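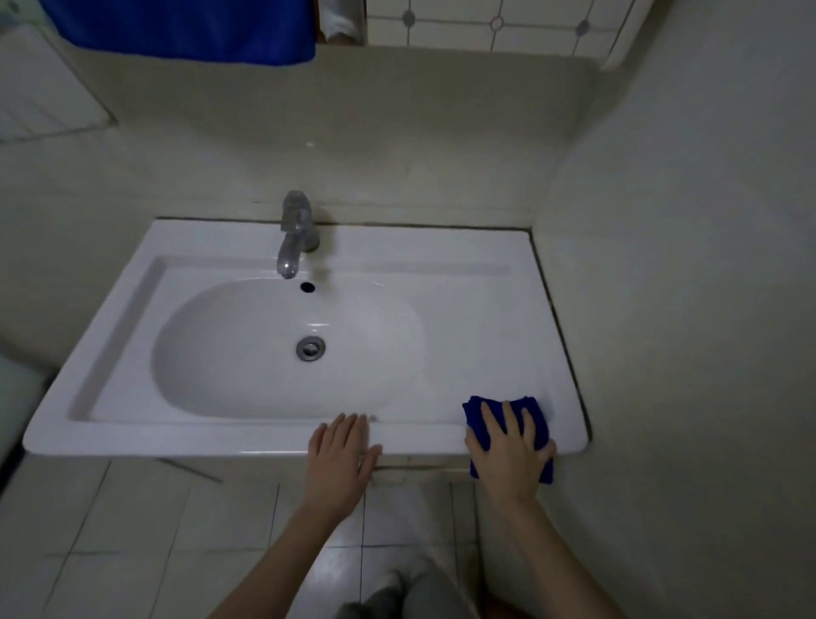
图一：第一视角下，右手用折叠的蓝色超细纤维布擦拭洗手盆右侧台面，左手搭在盆沿上。

Manalastas实验室发布Kikadness方法：让机器人从第一视角视频中学习使用抹布

Gustthorpe讯（7月）　Manalastas实验室与家用服务机器人企业Brulline今日联合公布一项研究结果。双方提出的训练方法名为Kikadness，使用人在自家浴室做清洁时的第一视角视频，训练双臂机器人完成擦拭、折叠和拧布等动作。在未参与训练的浴室中，采用该方法的机器人完成整套洗手盆擦拭任务的成功率为60%，使用同一批视频但不做接触标注的对照模型为35%。

研究所用视频采自Gustthorpe及周边地区的16户家庭，经整理后得到3299个片段。参与者佩戴头部相机，按平时的习惯清洁洗手盆、水龙头和邻近台面。研究团队没有规定擦拭顺序，也没有统一抹布的折法，只要求参与者在动作过程中尽量让双手留在视野之内。

抹布一类的柔性物体一直是家务机器人研究中较难处理的对象。杯子和瓶子被拿起后形状不变，抹布则会随着每次抓握改变轮廓，手指下方的布料又常常被手遮住。洗手盆还带来另外两个问题：白色陶瓷表面反光强，深度相机容易读出错误的距离；盆沿、台面和盆内曲面之间过渡较多，机械臂需要在很短的行程内改变姿态和压力。

Kikadness的处理方式是把每段视频按接触关系切分。标注内容包括哪只手持布、哪只手支撑、布与哪个表面接触，以及接触何时开始、何时结束。模型先预测下一阶段的接触关系，再生成双臂的运动轨迹。布料的完整形状不作为预测目标，模型只估计手掌下方受压的那一部分。

“我们最初想重建整块布，做了几个月，效果不好。”项目负责人Ariel Dumlao说，“后来改为只关注布和台面接触的那一块，训练时间短了，机器人在转角处的动作也稳定了。”

Dumlao介绍，不持布的那只手在训练中也很重要。早期版本把它当作无关信息删去，结果机器人在擦拭盆沿前角时经常出现躯干偏移。恢复这部分数据后，模型会为空闲的一侧手臂安排支撑位置，或者把它移出另一侧手臂的运动范围。支撑动作的力度目前由控制程序设定上限，不从视频中学习，原因是视频本身不含力的数据。

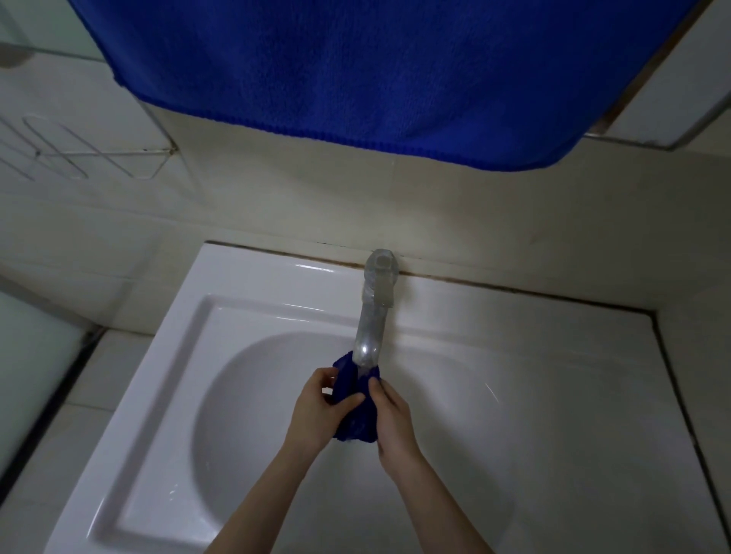
图二：双手握住一块蓝色抹布，位于水龙头出水口下方。后方上部悬挂着同色系的大毛巾。

水龙头附近的双手操作是数据集中标注工作量最大的部分。两只手距离近，手指与布料互相遮挡，龙头的出水口有时也隐在布料后面。标注人员需要前后翻看视频，才能确定每只手的接触起止点。对于无法判断的时段，团队统一标为“未定”，训练时不计入损失。

颜色相近的织物也造成过误识别。浴室里常有挂着的毛巾，有的与抹布颜色、质地都很接近。仅依靠外观分割的模型会把两者连成一片，或者在抹布离开视野后转而跟踪毛巾。新方法在分割时加入手部位置作为约束，与手没有接触的织物会被归入背景。论文附录列出了这一改动前后的分割结果，并保留了仍然出错的样本。

机器人测试在Brulline的试验浴室中进行，设备为一台固定底座的双臂平台，末端是两指夹爪。测试任务依次为取布、折叠、擦拭盆沿和一侧台面、将布移至水龙头下方、拧布、放回。任一环节失败即判定整次失败，测试人员中途不提供帮助。前文所述60%和35%均按这一标准计算。

从分项情况看，平面擦拭的表现最好，拧布的表现最差。两指夹爪与人手的结构差别较大，人可以用几根手指围住布料再转动手腕，夹爪只能夹住布的两端。机器人在拧布时常见的失败是一侧布料滑脱，其次是布料挂在龙头上。研究团队认为，这部分问题单靠增加视频难以解决，需要同时改进末端执行器。

该方法目前还有其他限制。它不能判断污渍是否已经清除，机器人按预测的路径擦完即停止。盆与墙面之间的密封缝也不在此次任务之内，缝隙发暗的原因较多，模型没有接受过区分污垢与材料变色的训练。此外，所有测试都在光线均匀的条件下完成，强光直射时反光对分割的影响尚未评估。

Brulline表示，公司计划把接触标注流程用于厨房台面和淋浴隔断的清洁研究，现有家用产品暂不搭载这项功能。公司负责夹爪的小组已经开始试制一种带软质衬垫的指面，用来减少布料滑脱，试制结果将另行公布。

在数据处理方面，参与家庭均签署了书面同意书，并可在发布前查看自家的全部视频，要求删除其中任何片段。镜子中出现的人脸、药品标签和带有姓名的物品经过遮盖。原始录音已全部删除，不用于训练，也不对外提供。

论文预印本、接触标注规范和分割模型代码将于本月内在项目页面公开。视频片段须由研究机构提出申请，经Manalastas实验室审核后提供，用途限于非商业研究。标注工具可直接下载，附有中文和英文说明。

关于Manalastas实验室
Manalastas实验室位于Gustthorpe，研究方向为双臂操作、柔性物体处理和第一视角视频学习。

关于Brulline
Brulline从事家用服务机器人的研发与测试，业务包括机械臂、末端执行器和室内清洁系统。

媒体联络
Manalastas实验室新闻事务组
采访Ariel Dumlao或索取高分辨率图片，请通过Kikadness项目页面的媒体表格提出申请，并注明刊载媒体和截稿时间。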